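Recording pick-and-place demonstrations on a two-arm cell

Scope

These steps cover collecting teleoperated demonstrations for the block task, from setup to handing a batch over for training. They assume the arms are calibrated, the leader handles are paired, and you have an operator login. Calibration has its own page.

A demonstration is one complete run of the task, driven by a person, with joint positions, gripper commands and all camera streams saved together. We call one saved run an episode. The current Vanska set holds 1,314 episodes, of which 874 passed review and went into the training split. Most of the rejected ones failed for reasons listed under Review.

Before you start

1. Power the arms and wait for the status lights to settle.
2. Open the recorder and load the task file. Check that the task name matches the instruction you intend to perform. A wrong name is saved into every episode and has to be fixed by hand.
3. Confirm that each wrist view shows both fingertips. If one fingertip is missing, loosen the mount, turn it, tighten it and check again with the gripper fully open and fully closed.
4. Lock exposure and white balance. Automatic settings shift when an arm passes over a pale table, and the shift shows up in training as noise.
5. Set the recorder to 30 frames per second on all streams.

Placing the objects

Use the object list in the task file. Put the target block where the assigned arm can reach it without crossing the center line. Put the remaining blocks anywhere in the work area, including upright or leaning against the wall. Distractors should differ from the target in shape or color for the first batches. Add similar ones later.

Change the layout between episodes. Move the target at least one block width and rotate it. Operators tend to drift back to a comfortable starting spot, and a policy trained on such data will reach for that spot whether or not the block is there.

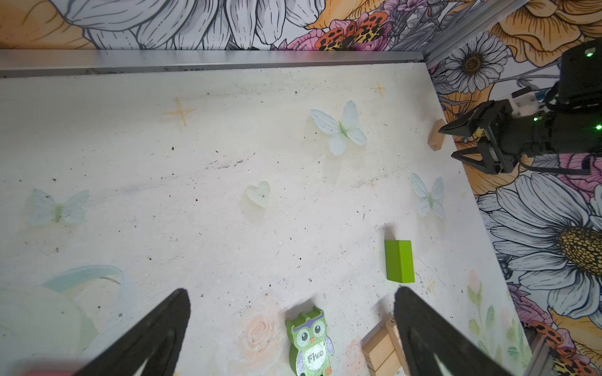 Hendon Manipulation Group, Data Collection Team

The approach shown in the wrist view is the one to copy for figures such as the green owl block. Keep one finger on each side of the target. A block standing close to a finger, like the lime-green one, is acceptable if the finger can close without touching it. If you can't tell, back off and come in from a different angle.

A patterned surface is allowed, and for this task it is preferred. Printed hearts, butterflies and stars give the model flat shapes it must learn to ignore. Don't swap the table cover or wall panel partway through a batch. Record the change as a new batch with its own scene code.

Recording an episode

1. Move both arms to the start pose. The recorder will not arm until they are within tolerance.
2. Press the left pedal to begin. Hold still for one second.
3. Move the assigned arm above the target, then lower it. Keep the speed even. Pauses longer than two seconds are trimmed by the loader and can leave a jump in the joint data.
4. Close the gripper until the force reading levels off. Don't keep squeezing.
5. Lift clear of the other blocks, carry, lower and release.
6. Return to the start pose and press the left pedal again.

Press the right pedal to discard. Discard if you bump the wall, reach into view with your hand, or lose the leader connection. Keep the episode if the first grasp slips and you recover on the second try, and tag it "retry". These are useful as long as they stay a small part of the batch.

When the second arm has no job in the task, park it over its own side and leave it powered. Its joint values are recorded either way.

Review

Play back every fifth episode at full speed and the rest at 5x. Look for dropped frames, a target already moving at the first frame, and streams that end at different times. Mark each episode pass or fail. Use the comment field for anything else.

Known problem: the Deltcombe recorder build sometimes writes the left and right wrist streams in swapped order after a USB reconnect. Restart the recorder after any reconnect and check the labels before continuing.

Handing over

Copy the batch to the Hermans share, run the checksum script and add a line to the batch log with the scene code, operator initials and pass count. Requests for new scene codes go to Wilma Willems. Do not delete the local copy until the log line is marked received.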